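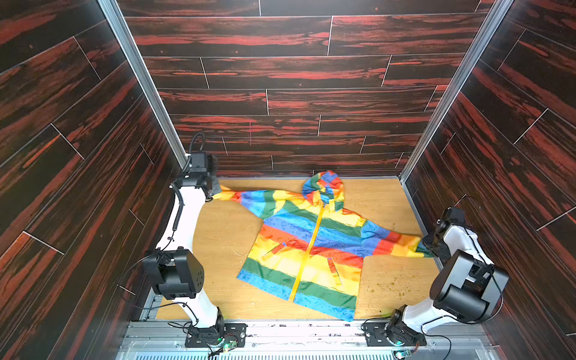
Teaching Two Robot Arms to Fold the Laundry, One Sleeve at a Time

If you have ever stood at the dryer with an armful of hoodies and wished for a second pair of hands, you may enjoy hearing what has been going on at Brerlow, the small robotics workshop behind the old feed store. Since September the people there have been spending their afternoons folding the same clothes over and over again, and they are doing it with two robot arms that copy every move they make.

The project is called Ineo, and it is run by Shabnam Siddiqui, who grew up helping in her aunt's alterations shop and still irons her shirts before work (she says it clears her head). The idea behind it is easy enough to explain over a cup of coffee. A person sits down at a pair of handles, takes hold of them, and moves the way he or she would if the jacket were right there on the table. The robot arms follow along. The movements are saved, together with what the cameras saw, and later a computer program studies the whole pile of recordings and tries to work out how to do the job without anybody at the handles.

"People think of programming as typing," Siddiqui told us when we stopped by. "We do our share of typing, believe me! But you try writing down how you fold a sweatshirt. Where exactly do you put your thumb? You don't know, you just do it. So we let folks do it, and we save what they did."

The garment getting most of the attention lately is a hooded jacket with rainbow stripes and a yellow zipper up the front. Each try begins with the jacket spread out, and one of the early moves is to take a sleeve in each gripper, out near the end, with the arms of the jacket stretched wide. From there the operator brings the sleeves in across the front, then folds up the hem, and finally turns the whole thing over on itself, hood and all. It takes a practiced hand less than a minute. It took your reporter a good deal longer, and what I had at the end was closer to a ball than a square, but everyone was very nice about it.

Hoods, I learned, are a headache. A T-shirt lies flat and stays flat, but a hood has its own opinions and will flop back open just when you think you are finished. Zippers are tricky too, and so are pockets, which can catch a gripper if you come in too low. Siddiqui likes the striped jacket for that very reason, and she also likes it for the colors. The cameras have an easier time following a sleeve with bright bands on it than they do with a plain black sweater, and so do the people at the handles, who have to judge from a screen how much cloth they have pinched.

So far the team has saved 454 folds of all kinds of clothing, and 131 of those were hooded jackets. Not every one is pretty. Siddiqui keeps a good number of the fumbled ones, where a cuff slips away and the operator has to go back for it, and she thinks those may turn out to be the most useful of the bunch. A program that has only ever watched perfect folding, she explained, has no notion of what to do when it drops something, and it will drop something.

Most of the folding is done by 15 neighbors who answered a notice Brerlow put up at the library. They work in short turns, because holding your arms out that way is more tiring than you would guess, and there is a practice period before anything is saved. Several of them are retired, one used to drive a school bus, and a few are students at the community college who come by after class. Nobody needs any background in computers. What helps the most, according to Siddiqui, is patience, and it does not hurt to have raised children.

There are a couple of rules at the handles. Move at an even pace, for one, and do not yank. New people tend to rush the first grab and then stop dead to think, and the program learns the stopping right along with everything else. Siddiqui tells them to talk themselves through it quietly, the way you would if you were showing a child, and to start over if they lose their place.

The first customer waiting to see how it all comes out is Mancuso, the family laundry on the south side that washes for two nursing homes and the summer camp out by the lake. The folding tables there are where everything piles up in the busy months, and the owners have offered to let Brerlow set up a trial station in a corner of the building once the arms can get through a basket unaided. A second trial is being talked over with Flistitz, the children's clothing resale shop, where every donated jacket has to be folded before it goes on the shelf. Neither place has set a start date, and both told us they plan to keep the people they have.

As for how close the arms are to working by themselves, Siddiqui is hopeful but careful. They can manage small towels now. Shirts are coming along. The hooded jackets still want a person at the handles, and she would like to have another 166 of them recorded before she lets the program have a serious try.

Brerlow is looking for more folders, mornings especially. Turns are paid, coffee is provided, and you are welcome to bring a jacket of your own from home as long as it is clean and you can spare it for a few weeks. Sign-up sheets are at the library's front desk, and Siddiqui asks that you put down whether you are left-handed, as she is short on lefties at the moment.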